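Okay. Eggplant in the microwave. I've been grumpy about this idea for years and I've finally decided to be grumpy about it with evidence.

Background for anyone new here. Every summer somebody shares the same tip. Put a whole eggplant in the microwave, wait ten minutes, scoop out flesh as good as anything off a grill. Every summer I roll my eyes so hard I lose my place on the page.

My position going in: a microwave is for reheating coffee and melting butter. I was raised by people who held eggplants over a gas flame with a fork until the skin went black and the whole stairwell knew about it.

But my gas stove is gone. The new apartment has one electric burner that takes all evening to warm up, and no oven. So my principles are suddenly expensive.

The tip came to me this time through the Pulldale newsletter, the neighborhood one, between a lost cat and an ad for gutter cleaning. "Silky, smoky, no mess." Smoky. From a microwave. Where is the smoke coming from, Pulldale?

Let's be fair and list what the tip claims. It says silky. It says smoky. It says the skin peels off by itself. It says you'll never go back. I have bought enough kitchen gadgets to know what "you'll never go back" is worth.

First argument, and it started before anything was cooked: plate or no plate. The newsletter says set it straight on the turntable. My cousin says always a plate. A woman at the Cullance market told me paper towel, and looked at me like I was going to burn the place down.

Second argument: poke it or don't poke it. I am firmly on team poke. People tell me "I never poke mine and it's fine." Sure. I know somebody who never poked hers, and she was picking seeds off the ceiling of hers with a butter knife.

Third argument: stem on or stem off. I can't find one recipe that gives a reason either way. Leave the green cap on and you have a handle later. That's my entire theory.

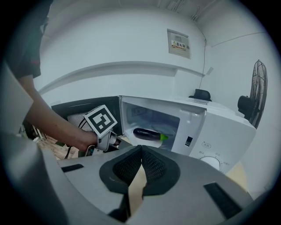
Alina Ursu

Whole, on its side, green cap still on, door wide open. White microwave, one round dial near the bottom, power levels marked in Chinese. I like a dial. I trust a dial a lot more than a panel with a button for popcorn and a button for "beverage."

I do have a complaint about power levels, though. Every recipe says "on high." High on what? One person's high is another person's medium. You can't hand out a time to the minute and then shrug about the power.

The times I've collected so far: 10 minutes. 20 minutes with a turn in the middle. One person swears by 25, and I'd like to know what that person's eggplant looks like, because I'm picturing a wallet.

Also an eggplant is not a unit of measurement. The skinny ones and the ones shaped like a football are not going to be done at the same time. If your recipe says "1 eggplant" and nothing else I'm already suspicious of you.

So my rule, which is boring: go short, open the door, press it with a spoon, go again. When it caves in without a fight, it's done. When it pushes back, it isn't. No clock needed.

Now the results part, for which I've eaten a lot of eggplant and talked to a lot of people who had opinions.

Silky: yes. I hate it but yes. The middle goes completely soft, and you can pull it out with a spoon in big pieces. If you've ever had one come off the grill charred outside and squeaky inside, you'll see the appeal.

Smoky: no. Absolutely not. It tastes like steamed eggplant, a perfectly nice thing to taste like. Please stop putting the word smoky in these recipes. You can stir in smoked paprika afterward, and then it tastes like smoked paprika.

Skin peels off by itself: half true. It comes away near the stem and then clings on everywhere else. I gave up and scraped.

No mess: let me laugh. A cooked eggplant lets out a puddle, and the puddle is brown. This is why I've come around to the plate. Cousin, if you're reading, you were right, enjoy it, I won't be repeating it.

A thing I did wrong the first time: I mashed it right away, liquid and all, and got soup. Let it sit in a strainer first, with some salt. Go do something else. It looks like nothing is happening and then there's a surprising amount in the bowl underneath.

After that it's the usual. Garlic, lemon, oil, more salt than you think. I use the Irska sunflower oil because I grew up on it and I won't be taking notes on that. Raw onion if the people eating with you have agreed to it in advance.

Somebody's going to ask about mayonnaise. In my family there are 2 camps, and they don't sit together at Easter. I'm in the oil camp. I've eaten the other kind and been polite about it.

Someone already replied asking whether it's "even healthy" to cook a vegetable that way. I don't know, I'm a bookkeeper. It's a hot vegetable. I'd worry more about how much oil I just poured on it.

Someone else wants to know why I don't just get an air fryer. My counter is the size of a cutting board. Something would have to move out first and it might be me.

Better question from the replies: does it work for the stripy ones? I've only done the dark purple kind. The stripy ones at Cullance were soft in the bag and I walked right past them.

I brought a bowl of it over to Mrs. Zamfir across the hall, who grills hers on the balcony in all weather. Told her nothing. She ate two pieces of bread's worth and asked if my stove was broken.

So that's her verdict, and it's close to mine. It's decent. It's a weeknight spread for somebody with no gas and no patience. Calling it the same thing as a grilled one is where I get off.

Would I do it for guests? No. Would I do it in November, in my socks, at nine at night, with half a loaf going stale? I would, and I'll probably say I didn't.

If you've got a way to get real smoke into it without a flame, I'll listen. Not liquid smoke. I've tried liquid smoke, and my kitchen smelled like a ham for a week.

And if you're on team don't-poke, please post your ceiling.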